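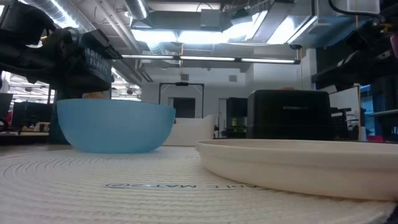 Kobina Dogbe wrote that the lettering on the round mats had begun to mark the undersides of the cream plates at Winham, and asked whether the mats should be withdrawn before the evening service.

Ticket 631
Category: Dining room supplies, table linen and mats
Site: Winham Residence, main dining room
Item: Round woven placemat, off-white, coiled cord, with printed line
Also involved: large cream plate; light blue plastic bowl
Priority: Normal
Status: Closed, with one follow-up item

Summary of the problem

Dining room staff have reported a faint dark smudge on the foot of some large plates after clearing. The mark comes away with a damp cloth but is not always removed by a standard dishwasher cycle. A second complaint, received on the same form, states that the large plates turn or rock slightly when food is being cut. The blue bowls are said to sit firmly and have not been marked.

Stock affected

The mats were supplied by Tulard in March. The delivery note lists 1,279 mats, of which 1,161 have been issued to dining rooms. The remainder are in the linen store at Nutsugah House, still in their wrapping.

Log

Entry 1, Plirton Supplies Desk, 9:40 am
Ticket received and acknowledged. The site was asked to keep the marked plates to one side and not to put them through the dishwasher a second time. The site was also asked how the mats are being cleaned.

Entry 2, Winham, 10:15 am
Mats are shaken out after each meal and wiped with a cloth and general kitchen spray. At the end of the week they are soaked in the laundry sink with ordinary detergent and hung over the rail. Staff were not aware of any care instructions. The card that came with the mats had been thrown out with the wrapping.

Entry 3, Plirton Supplies Desk, 11:05 am
A wrapped mat was opened at Nutsugah House and the care card located. It reads: "Spot clean only. Do not soak. Dry flat." The weekly soak is therefore outside the maker's directions. The card says nothing about sprays.

Entry 4, Plirton Supplies Desk, 1:30 pm
Rub test carried out on 2 mats, one new and one returned from Winham. A white cloth dampened with plain water was drawn firmly over the lettering.
New mat: no colour on the cloth.
Returned mat: light grey mark on the cloth.
The test was repeated with the kitchen spray in use at Winham. The new mat left a faint mark and the returned mat a clear one. The spray appears to be softening the print. It has not been established whether the soaking alone would do the same.

Entry 5, Winham, 2:10 pm
Senyo Ametepe asked whether the mats could simply be turned over, as the reverse has no printing. The evening tables were about to be set and there were no other mats on site.

Entry 6, Plirton Supplies Desk, 2:25 pm
Agreed. Both sides are stitched in the same way and the reverse is suitable for use. Staff should check that each mat lies flat before placing the plate.

Entry 7, Plirton Supplies Desk, 3:50 pm
Rocking plates. The returned mat was laid on a level bench and found to be slightly domed in the middle. The new mat lay flat. A large plate placed on the domed mat could be turned with one finger. The bowl has a much narrower base and did not move on either mat. Hanging the mats over a rail while wet is the probable reason for the change in shape.

The domed mat was dampened lightly, placed under a baking tray weighted with tins, and left overnight.

Entry 8, Plirton Supplies Desk, 8:30 am
The mat has flattened for the most part. A small lift remains at the centre and the plate still moves a little when pressed at the rim.

Directions issued to all dining rooms

Use the mats with the printed side down until further notice.
Wipe with a cloth wrung out in plain water. Do not use kitchen spray.
Do not soak or machine wash.
Dry flat on a rack, away from the heater.
Return any mat that does not lie flat to Nutsugah House in the grey linen bag, labelled with the name of the dining room.
Wipe marked plates with a damp cloth and bicarbonate of soda, rinse, then wash as usual.

Entry 9, Winham, 12:20 pm
Kobina Dogbe confirmed that the marked plates had been cleaned using the bicarbonate of soda and that no fresh marks were found after breakfast or lunch. One plate has an older scratch on the foot which is unrelated and has been noted on the crockery sheet.

Follow-up item

Tulard has been asked whether the same mat can be supplied without the printed line. A reply is awaited. Replacement of the domed mats will be handled under a separate ticket once returns have been received from all sites.

Ticket closed by Plirton Supplies Desk, 4:00 pm.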